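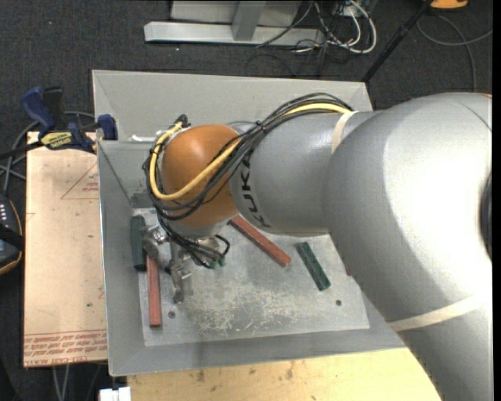

Week 5: Bins, blocks and the awkward last few

Right, these are my tidied-up notes from the session, for those of you who were away and for those of you who were there but (I saw you) didn't write anything down. Bring them along next time, we'll need the bit on corners.

We're still on picking things out of containers. Last week was small parts in shallow trays and I promised you something with a longer shape, so this week is long blocks in a metal bin. Red ones and dark green ones. I like blocks for teaching. They're dull, they've got straight edges, and you can't blame the object when your plan goes wrong!

Start with the bin itself. Most people go straight to the blocks and forget they've got a floor and walls to deal with. A full bin is quite forgiving. Whatever you take from the top has space above it, and if you nudge its neighbours they only settle a bit. Once you're down to a few pieces lying on a flat bottom, you've got much less to play with. There's no pile to lift from, and a long block that lies close to a wall gives you one good side and one bad one.

So, the corner problem. Kenza Amrani worked it through on the board with a ruler and a shoebox, and I'd urge you all to try the same at home. Put the ruler flat in the middle of the box and pick it up across its width. Easy. Now push it tight against the side and try again without tilting it. You end up scraping at it with a fingernail, or you slide it out first and then grip. Sliding first is a perfectly good answer and I'll give full marks for it, as long as you say which way you're sliding and what's in the way.

Next, order. Brahim Abou Zeid asked whether you should always take the nearest piece. My answer was no, take the one that frees up the most room, and then he found me a layout where that fails (thank you, Brahim). I've put his layout in the Jakesine folder. Have a go before you look at his working.

A word on colour. Sorting by colour sounds like the simple part, and on paper it is, but do write down whether your rule is "all the reds first" or "whatever's easiest, then sort after". They give very different journeys back and forth. Several of you mixed the two halfway down the page.

For next time:
Read pages 56 to 70 of the Salem booklet. Skip the box on conveyor belts, it's out of date.
Draw your own bin from above with five long pieces in it, at least one against a wall, and number the order you'd take them out.
One paragraph on why. One! Sherif, that means you.

Drawings to me by noon please, in the tray outside the office.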